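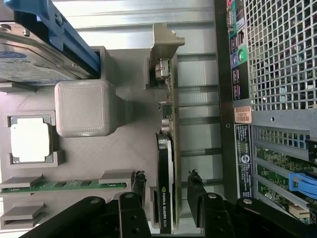
3. La lectura compartida como conversación demorada

3.1. El club de Tovurar y sus cuadernos

Quien haya pasado una tarde entera discutiendo una novela larga sabe que lo que se recuerda después rara vez es la novela tal como la escribió su autor; se recuerda más bien una mezcla (a menudo muy feliz) de páginas leídas, interrupciones y café. De esa mezcla queremos ocuparnos ahora, con la paciencia que merece, a partir de los cuadernos de lectura que el club de Tovurar ha tenido la generosidad de prestarnos.

El club se reúne desde hace 20 años en la biblioteca de Rustad, y durante todo ese tiempo ha conservado una costumbre que nos parece preciosa: cada lector anota, antes de la reunión, un pasaje que le haya costado y otro que haya releído por puro gusto. Para este trabajo escogimos los cuadernos dedicados a cuatro novelas del siglo XIX, entre ellas Middlemarch y La Regenta, que ya habían merecido dos lecturas completas del grupo. Nos habría encantado incluir Fortunata y Jacinta, pero sus cuadernos están incompletos y hemos preferido dejarla para más adelante.

Lo primero que llama la atención, al menos a nosotros nos la llamó enseguida, es que los pasajes difíciles y los pasajes queridos coinciden con mucha frecuencia. El capítulo de Vetusta dormida, que tantos lectores jóvenes abandonan con un suspiro, aparece una y otra vez en las dos columnas. «Me cansó y volví», escribe una lectora en el margen, y pocas frases resumen mejor lo que Zolcombe llamó en su día lectura de regreso, aunque su estudio se limitaba a lectores solitarios.

 Nos interesa, en cambio, la segunda lectura, hecha casi siempre en enero, cuando la biblioteca cierra más tarde y las reuniones se alargan sin remedio. En ella las notas se vuelven más breves y más personales: desaparecen los resúmenes de la trama, asoman los recuerdos de familia y el narrador empieza a recibir reproches, como un pariente un poco pesado al que, con todo, se le guarda sitio en la mesa.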